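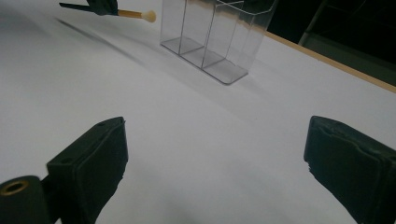 A reader on the Stukholm list wrote that they had given up on divided boxes, as small parts always drift into the wrong slot by the end of a month. Fair point, and part of why this list exists.

# Curkell desk sorting notes

Plain notes on sorting small desk items into clear three-compartment organizers. Kept at the Plaldale office.

## Contents

- `items.csv` - 18 kinds of item, one per row
- `layouts.csv` - 11 layouts, each giving a compartment for every kind used
- `xaba-labels.txt` - short names for printing

## Conventions

Compartments are numbered 1 to 3 from the left, long side facing you. Start with the organizer empty. Tall things (pens, scissors) go in 1. Clips and pins share 3 only in the two layouts marked `mixed`.

Item names are singular and lowercase. A blank cell means the item stays in the drawer - don't read it as 0.

## Known gaps

- Rubber bands are listed twice, as `band` and `rubber_band`
- Layout 7 has no entry for sticky notes
- Nearly 2 pages of older notes from December still need typing up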